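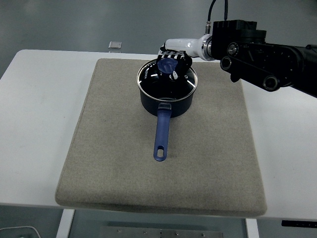 **From:** Debashish Gunawardena
**To:** Dry Beans list
**Date:** June 2024
**Subject:** Re: Caldeira beans, sowing late and cooking old stock

Replying to the list as well as to Anneke, as two other people have written to me off-list with much the same questions.

> I have a packet of Caldeira from the spring swap and haven't sown any yet. The bed had onions in it until last week. Is it too late? I am at Uvberg, fairly exposed, first frosts usually in October but not always. I also have a jar of last year's Dondier that won't soften however long I boil them. I have tried two hours. My sister says it's salt in the soaking water. Do you salt yours?
>
> And does anyone know what weight I should expect? The packet says "large seed" and nothing else.
>
> Anneke

Sowing first. It is not too late for Caldeira but I wouldn't wait beyond this weekend. Mine took 74 days last year from sowing to the first pods that had properly filled, and that was sown direct in a decent spell of weather. Add three weeks or more for the pods to dry on the plant. If you sow now you will have full pods some time towards the end of August or into September, and whether they dry outside depends on the autumn. When ours turned wet two years ago I pulled the plants whole and hung them in the garage with the doors open, and the seed was fine. A few pods at the bottom had gone mouldy and I threw those out.

At this time of year I start them in root trainers anyway. Slugs had most of my direct-sown row in 2022 and I lost a fortnight by resowing. Two seeds to a cell, take out the weaker, plant out when the first true leaves are open. They are climbers, whatever the old Pundard catalogue says. The catalogue had them down as "semi-dwarf" for years and I have never had one stop below six feet. Put the poles in before the plants.

You only need a short row to keep the variety going. I save from 8 plants as a minimum and would like more, but this is what fits between the path and the water butt. Beans mostly look after themselves for crossing, but I still keep Caldeira at the far end from the Dondier. I found two odd seeds in a batch once, brown where they should have been cream, and I don't know if it was a cross or just something left in the jar. I sowed them separately and both came up looking ordinary.

On weight: I did 1,000 seeds on the kitchen scales in January and they came to 1,239 grams. It was all from one season and I had already taken out the shrivelled ones, so a fair sample straight from the pod would be lighter. Yours may well be different on thinner soil. If anyone else has weighed theirs I'd be glad of the number, along with the year and whether they were watered.

Now the Dondier. Your sister is wrong about the salt, in my experience. I salt the soaking water, a good teaspoon to a litre, and the skins come out softer than they do in plain water. The things that have given me hard beans are:

- age, and the way they were kept. A jar on a sunny shelf seems to go hard much sooner than one in a cupboard
- hard tap water. I put in a small pinch of bicarbonate. Too much and they taste of soap
- tomatoes or vinegar going in at the start. Leave both until the beans are done

Try a handful before you give up on the jar. Soak overnight, fresh water, boil hard for ten minutes with the lid off, then turn it right down and put the lid on. Please don't skip the hard boil, and don't do them from raw in a slow cooker. Dondier is a kidney type and it matters. After that mine take an hour and a quarter if they are this year's and up to two and a half if they are older. If yours are still like gravel at three hours they are past it for eating. They might well still grow. Put ten on damp kitchen paper and see what comes up within the week.

I don't use a pressure cooker, so someone else will have to answer the question about that. Lorna had timings on the list last winter but I can't find the message in the archive.

One other thing. The list of who holds what is badly out of date. It has me down for three varieties I gave up years ago, and Caldeira isn't on it at all. If you grow a variety and would be willing to send out a few seeds, reply with the name, the year of your last good harvest, and whether it is true to type as far as you know. Please change the subject line to "Holdings" so I can sort them. I'll put the new version together once the swap is out of the way.

Anneke, if the slugs get yours I have a spare packet. Send me your address and I'll post it on Monday.

Debashish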